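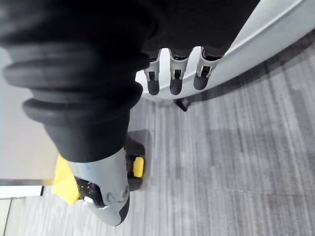

Does a hand-dyed dress have to be expensive to be any good?

It has to cost enough to pay the person whose arms were in the vat, and after a week in Deltdale I think that number is lower than the boutiques want you to believe and higher than most of us are used to paying.

I should explain how I got to Deltdale in the first place. Last February I bought an indigo wrap dress at a pop-up, a gorgeous thing, all pale rings drifting up out of a deep blue hem, and I paid 299 dollars for it. I had never spent that on a dress. I wore it to my cousin's engagement party and felt like a queen for five hours, and then at the dessert table a woman I'd never met took hold of my sleeve, turned it inside out without asking, and told me it was printed.

"Printed?" I said.

"It's a picture of dyeing," she said, and handed me back my own arm.

The woman was Kenza Ezzat, and she has cut patterns for a living since before I could thread a needle. She showed me the inside of the cloth, which was nearly white. Real resist-dyed cotton is blue on both sides (she flipped her own scarf over to prove it) and the rings on mine repeated every hand's width, the exact same ring with the exact same little nick in it. I had looked at that dress in the mirror a hundred times and never seen the nick. Now it's all I see.

So I went looking for the real thing, and Kenza sent me to Ngozi Akande.

Ngozi runs a label called Uvbridge out of the top floor of what used to be a shoe wholesaler in Deltdale. She started it with two sewing machines and a loan from her aunt, and she'll tell you the aunt was the scarier lender. The clothes are bold but they're quiet about it, if that makes sense. Lots of wide trousers, square-necked tops, a long coat with no collar that I tried on four times and still think about. Nearly everything is adire, the Yoruba resist-dyed cloth, and nearly everything is blue, although she's been sneaking in a kola-nut brown this year that the regulars are fighting about.

The cloth itself comes from a dye yard across town run by Garba Ojo. It's just called Ojo. There's no sign, you find it by the lines of washing, except that it isn't washing, it's yard after yard of cotton going from green to blue in the air. I could have stood there all day! Fresh out of an indigo vat the cloth is a sort of pond green, and then the air gets to it and the color turns while you watch. Garba has seen this every working day of his adult life and he still stopped talking to look.

He let me tie a piece. I'd like to report that I was a natural. The pattern I was after is made by gathering little pinches of cloth and binding each one with raffia, tight enough that the dye can't creep in, and mine were tight enough that a light breeze could have creeped in. His niece Damilola Bako, who does the finest tying in the yard, looked at my work for a polite amount of time and then redid it. Her own pieces are something else. She was finishing a wrapper with 261 tied points in it, and I know the number because she is paid by the point and keeps a tally in pencil on the wall.

That tally is what got me thinking about money again. When I talk to friends about clothes like these, the conversation goes straight to heritage. It's beautiful, it's meaningful, it's somebody's grandmother's pattern. All true, and I got a bit weepy myself over one of the old starch-painted cloths Garba keeps in a trunk. But Damilola wanted to talk about her rate. She'd put it up twice in the past year. She told me people who visit the yard are always very moved and then they ask for a discount.

Ngozi is blunt about this part. A top from Uvbridge sells for 49 dollars if it's one of the simple ones, dip-dyed with no tying, and she makes very little on it. She keeps it in the line so that somebody's younger sister can walk in and leave with something. The coat costs a good deal more, and the tied pieces more again, and she prints the tier's name on the swing tag along with the name of whoever tied it. I asked whether customers care. Some do, she said. Some cut the tag off in the shop and drop it in my bin.

The thing that really makes her angry is the printed stuff. I had brought my dress with me in a tote bag, partly as a confession. She laid it on the cutting table and knew the pattern right away. The rings come from a cloth that was tied at Ojo, she says, several years back, for a customer who ordered a few yards and was never heard from again. She can't prove it. Garba looked at it too and shrugged, and then said the nick was his, from a knot that slipped. Whether it's his or not, there's no law I could find that would do much for him. You can protect a logo fairly easily. A way of tying knots that belongs to a whole region is a lot harder.

I went back and forth on whether to name the label that sold it to me. I've decided not to, since I wrote to them and they refunded me without any argument, and the reply was signed by someone who sounded about as fed up as I was. She said the supplier had called it "hand-dyed style." I've been turning that phrase over ever since. Hand-dyed style!

Not everyone at Uvbridge thinks printing is the enemy, by the way. Ayodele Usman does the tailoring and has opinions on everything from sleeve heads to soup, and his view is that print has always been part of what West African women wear. The wax prints at every wedding you've ever been to were made by machine, he said, and no one calls those fake. He's right. My mother's best outfit is a wax print with birds on it and I'd run into a burning building for it. What bothers him is only the lying. Call it a print, price it like a print, and he'll happily sew it for you, with a better zipper than you came in with.

Ayodele and Ngozi have had this argument so many times that they do each other's lines. I heard it over lunch, then again while he was pinning the hem on a bridesmaid, who also had views.

What they do agree on is cut. So much of what gets sold as African fashion over here is a standard shift dress in a loud fabric, and the cloth is doing all the work. Uvbridge goes at it the other way around. Ayodele starts from how the cloth was tied. If the rings run across the width, he'll turn the pattern piece so they climb the body, and he'll waste a bit of fabric to do it, which Ngozi pretends not to notice. There's a skirt in the current line where the darkest part of the dye falls exactly where the pleats open, so it looks almost plain when you're standing still and then you walk and there's all this blue. I made poor Ngozi walk up and down the workroom in it until she told me to go home.

Next up is a small collection they're calling Zurer, which is going to be the brown and the blue together. I only saw parts of it. There was a jacket with one sleeve on, and a stack of squares pinned along the window so they could see how the colors held up to the sun. Kola brown tends to fade faster than indigo, so the two won't age at the same speed, and Ngozi has decided she likes that. She wants people to bring the pieces back after a couple of summers and have them dipped again. Garba says he'll do the dipping if she'll do the talking to customers.

Since I've been asked by everyone I know, here's how I shop for this stuff now. I turn the sleeve inside out, like Kenza did to me, although I do ask first. I look for the same mistake showing up twice. I rub a damp white tissue on a seam, and if a little blue comes off I don't panic, because indigo does that for the first few washes (keep it off your cream sofa, please learn from me). And I ask who tied it. A seller who knows will usually tell you far more than you wanted, and you'll be there until closing.

I wash mine cold, by hand, in a bucket that has now turned blue too, and dry it in the shade. Garba says salt does nothing and vinegar does nothing, and that my grandmother was wrong about both. I haven't passed this on to her.

I did buy something in the end. I'd gone up there swearing I wouldn't, and I held out until the last afternoon, when Damilola carried a finished bundle up the stairs and cut the raffia off a piece right in front of me. Little white stars opened up all over it, each one a slightly different shape. Ayodele made it into a square-necked dress with pockets. It cost more than the printed one, I'll admit that, and I ate a lot of lentils in the weeks after. Kenza has already been at the sleeves. She turned one out, looked at it for a while, and asked me for Ngozi's number.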